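20/02/2024

The government of Dundora has now been without a permanent finance minister for 44 days. Readers of this blog will know that I have tried to avoid commenting on cabinet appointments, which attract more attention than they usually deserve. The present vacancy is a different matter, as it touches the management of public money directly, and I set out below my understanding of how it arose and what should be done.

The facts are not in serious dispute. The former minister, Bonifacio Echevarría, resigned after the cabinet approved the Jinent rail guarantee over his written objection. Under that guarantee, the state undertakes to cover the borrowing of the Jinent rail company for a period of 23 years. Mr. Echevarría's objection, which was later tabled in the assembly, ran to 13 pages. It argued that the guarantee should be counted against the statutory debt limit and that the cabinet had no authority to treat it otherwise. The president's office replied that a guarantee is not a debt until it is called.

Both positions have some basis in law. The Public Borrowing Act was drafted at a time when the state rarely guaranteed anyone's loans, and its definition of debt is narrow. Earlier ministers nevertheless reported guarantees alongside ordinary borrowing, and the assembly came to rely on that practice. To abandon it for one large project, without notice and without an amendment to the act, was in my view a serious error.

Since the resignation, the ministry has been run by the deputy minister, Afaf Shboul, in an acting capacity. Ms. Shboul is a capable official with long experience in the budget office, and nothing in this post should be read as criticism of her conduct. An acting minister, however, may not sign new bond issues above a fixed amount, may not appoint members to the central bank board, and may not present the annual budget. Two seats on that board are already vacant. If the appointment is delayed much further, the budget will have to be presented by the prime minister, an arrangement the constitution permits but which has been used only once.

The markets have noticed. The currency weakened in the week of the resignation and has recovered only part of the loss. I would caution against reading too much into this movement, as other currencies in the region also fell. The yield on government bonds is a better guide, and it has risen steadily. Lenders can tolerate a policy they dislike, provided they know who is responsible for it and how long it will last. At present they know neither.

There is also a regional aspect that has received little coverage in the capital. The provinces of Robles and Cunum depend on transfers from the ministry for the greater part of their spending. Those transfers continue, but the revised formula promised last August requires a minister's signature and has not been issued. The provincial government in Cunum has postponed its school repair program as a result. Robles has drawn on its reserves, which its own auditor considers thin.

Supporters of the president argue that he is entitled to take his time, and that a hurried choice would do more harm than a slow one. I accept this in principle. The previous vacancy in the same ministry, though, was filled in eight days - and at a calmer moment than this one. The difficulty appears to be that the likely candidates have asked for an assurance that the guarantee will be reported as debt, and that the president is unwilling to give it.

Three steps would improve matters. The president should nominate a minister before the assembly returns from recess. The assembly should amend the Public Borrowing Act so that guarantees above a stated threshold are reported and approved in the same manner as loans. The Jinent agreement should be published in full, including the schedule of payments, which has so far been described only in summary.

None of these measures would require the cancellation of the railroad. I have supported the line on this blog in the past and continue to do so, as the northern districts have waited a long time for a reliable connection to the coast. My concern is with the manner in which the obligation was taken on.

I will return to the subject when the assembly publishes its order of business. Comments are open and, as always, moderated for civility.

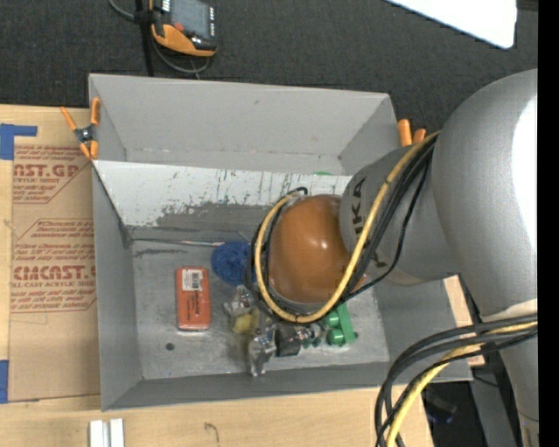 *Robot arm over a gray bin.*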